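Oiling and Waxing Small Wooden Goods

Raw and lightly finished softwood picks up skin oil and grime at the edges first. Handles, lids and box rims need attention well before the flat faces do.

Cleaning
Wipe with a barely damp cotton cloth and a drop of dish soap. Do not soak. End grain takes up water much faster than face grain, and a panel wetted on one side will cup. Stand the piece on edge so that air reaches both faces, and leave it overnight.

Sanding
Raised fibers come off with 220 grit, used along the grain with light pressure. Inside curves are easier with the paper wrapped around a dowel. Stay clear of printed or stenciled areas; the ink layer is thin and one pass will dull it. Vacuum, then wipe with a dry cloth.

Oil
Use a food-safe oil that cures, such as pure tung or raw linseed. Olive and sunflower oil do not cure well and turn sticky. Apply a thin coat, wait 14 minutes, and wipe off everything that has not gone in. Allow 5 days between coats at room temperature. Two coats are enough for indoor use. Lay oily rags flat outdoors to dry before disposal. Bunched up, they can heat and ignite.

Wax
Melt 75 grams of beeswax into 300 grams of the same oil over a water bath. Pour into a tin and let it set. The paste keeps for a year with the lid on. On whitewashed or pale wood, test the underside first: both oil and wax will yellow the tone slightly.

Glued joints
Check corners before any finish goes on. Wood glue will not hold on an oiled surface.

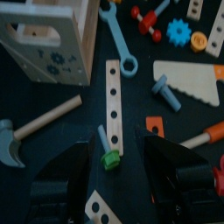

Valentin Hubmann writes that he skips the oil on pale pieces and uses two coats of clear water-based varnish, lightly sanded between coats. The color stays closer to the bare wood, although scratches are harder to repair afterward. He gives the first coat a full day before sanding.

Recoat waxed pieces when a drop of water no longer beads on the rim.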